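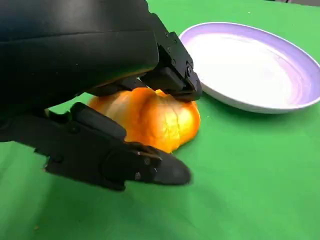 4 min read

Posted 2026-08-25

I know, I know, it is still August and the tomatoes haven't even finished, but I start thinking about the October table earlier every year and I have stopped feeling bad about it. We do a harvest supper at the Orkham hall every fall, 60 places when everybody shows up, and if I leave the table settings until the leaves turn I end up buying whatever is left on the shelf (last year that meant brown napkins, and not a nice brown either). So this is a small gallery of the colors and bits I've been playing with for this year, with a few notes in between for anyone who is setting a fall table of their own.

The first thing to settle was the roll. I love a plain golden roll at each place, set right down on the green next to the plate, because people come in hungry and it gives them something to reach for while the soup makes its slow way down the room. That orangey crust is half the decoration as far as I'm concerned! The Soliman bakery in Osorell has always done ours, and they like to have the order well ahead, so if you're planning on rolls too, do call whoever bakes for you sooner than you think you need to.

Then there are the little pumpkins, which I could go on about all day. I went back and forth between solid orange ones and the striped ones, orange with white running down between the ribs, and the striped ones won by a mile. They're squat enough to sit nicely on a plate, and against the lavender the orange gets wonderfully bright. I tried to like them on a cream plate, I really did, and it was fine, but it was the kind of fine you forget by dessert.

One striped pumpkin on the plate, over toward the right side, and a second one straight on the green beside it. I like seeing the two ways together, since it makes it so much easier to choose.
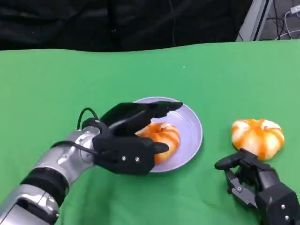
Leaving the plate clear

My own grandmother would never have put a thing on a plate that you couldn't eat, and part of me agrees with her. There's a practical side as well, which is that whoever is serving has to stop and find somewhere for all those pumpkins to go, and with a full hall that gets silly fast. So the other idea is to leave the plate bare and let the pumpkins keep company on either side of it. A round plate with a bit of a raised rim looks pretty by itself, and you get to see more of that soft purple.

On the left, a striped pumpkin close in by the rim, and its partner across on the right, with the empty lavender plate in the middle.

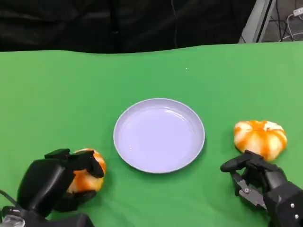

If you do go with a cloth, and I would, buy it longer than the table by a good deal and don't fuss over the edges. The green I'm using is the brightest one Brastititz had on the roll, and I worried it might be too much until I got the purple and the orange next to it. Now I can't picture the supper without it. A darker green would be lovely for candlelight, but our hall has big overhead lights and they make dark cloth look tired.

I haven't decided on napkins yet. White would be the sensible thing and would pick up the stripes, though I have my eye on some lavender ones that are almost the color of the plates (almost is the trouble, of course). Place cards will be cream with a bit of string, the same ones as last year, and I still have 21 blank ones left in the drawer, so I'll be cutting more in September while the evenings are long enough to do it out on the porch.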